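Gripper stops above table height after clamp re-seat, no fault logged
Posted in Arms and Cells, 7/29/21

Cheuk-hei Kan
Two arms, round table, cloth clearing task. Since we moved the second base, its gripper descends on a pick and halts short of the target. The controller reports the move as complete. No protective stop, no entry in the log. It fails on 2 picks out of 14, always with the same arm.
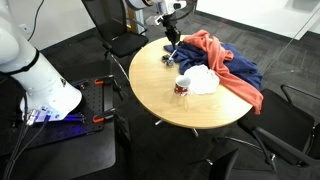
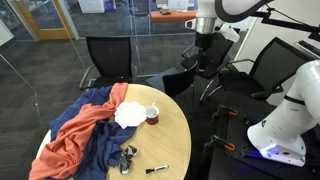

The offset is what I can't explain. Calibration was run after the move and the residuals were normal. The height error shows up only on picks over the cloths. Where the navy one is bunched up under the orange one, the commanded Z is sometimes right and sometimes 12 mm high. On bare wood it is always right. Payload is set correctly and joint speeds are low. I have swapped the gripper cable and restarted the Riltero planner. Is this a mounting problem or a perception problem?

Lüthi_cell
Perception, most likely. If the controller says the move completed and the encoders agree, the arm went where it was told. Log the commanded Z next to the measured flange Z for the bad picks. If they match within a millimeter, leave the hardware alone and look at how the target is computed.

Dark navy fabric returns poor depth. Many pipelines fill the holes from neighboring pixels, and the neighbors in your case are the ridges of the orange cloth, which sit higher. That gives a high target, and only on cloth. Turn hole filling off, reject any pick with fewer than 800 valid depth points in the grasp window, and repeat the run. You will get more rejected picks. That is preferable to a silent miss being recorded as a success.

Separately, add a check on finger width after closing. The controller will not flag an empty grasp unless you tell it to.

Wuren
had the same thing in December, it was the clamps. tighten them

Cheuk-hei Kan
Commanded and measured Z agree to 0.3 mm on both bad picks, so the mounting is not the cause. I torqued the clamps anyway and there was no change. With hole filling off, the high targets are gone and the planner rejects those picks instead. The finger width check is in. Still open: the Flelta driver returns success on a rejected pick, and I will post that as its own thread.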